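# The Day the Robot Squeezed Too Hard

Have you ever picked up a paper cup and squashed it by accident? Your fingers fixed the problem in a blink. You felt the cup bend, and you let go a little. Robots can do that too – but only if their sense of touch is working!

At the Sinditz workshop there is a robot arm called Javier. Javier's job is to reach into a bin, pick up one thing, and put it somewhere else. It sounds easy, but try it with oven mitts on and your eyes half closed and you'll see why engineers find it so exciting.

## What went wrong?

One September morning, Javier picked up a plastic bottle and kept on squeezing. And squeezing. POP went the cap! Then the arm pushed down toward the floor of the bin as if the floor wasn't there.

Luckily, Javier has a safety rule built in. If the arm pushes against something much harder than it should, the motors stop. It froze in place, and a red light came on. No one was near it, because people stay behind the yellow line whenever the arm is switched on.

## Hunting for the fault

Asif Baloch, an engineer, was the detective on this case. First he pressed the big stop button, so the arm couldn't start up again by surprise. Then he read the robot's log, which is a kind of diary the computer writes all day long.

The log showed that Javier had made 327 good grabs before the bad one. On grab 328, the number from the touch sensor dropped to zero and stayed there. Javier thought it was holding nothing at all, so it squeezed harder!

The trouble was one thin wire. Every time the arm turned, the wire bent a tiny bit, and after enough bends it cracked inside. You couldn't see the crack from the outside. Asif found it by wiggling the wire gently and watching the number jump up and down.

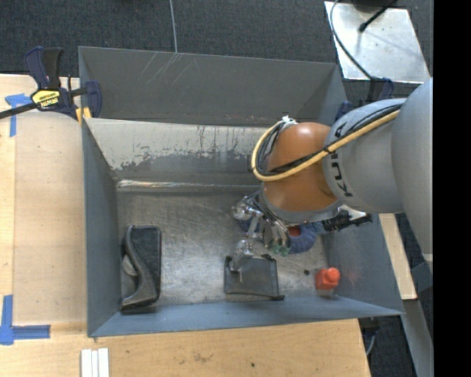

**Sinditz, September**

Look at how the cables run along this orange and gray arm on their way past the joint. The thick yellow one has thinner black ones strapped to it, and they loop around the side. A cable needs enough slack to let the joint turn, but not so much that it snags on the edge of a bin.

Asif put in a new wire with a wider loop. He also gave Javier a new rule: if the touch number is zero for 3 grabs in a row, stop and call a person.

## Try it yourself

Take a paper clip you don't need and ask a grown-up to help you bend it back and forth. Count the bends until it snaps. Now try another one with much smaller bends. Which one lasts longer?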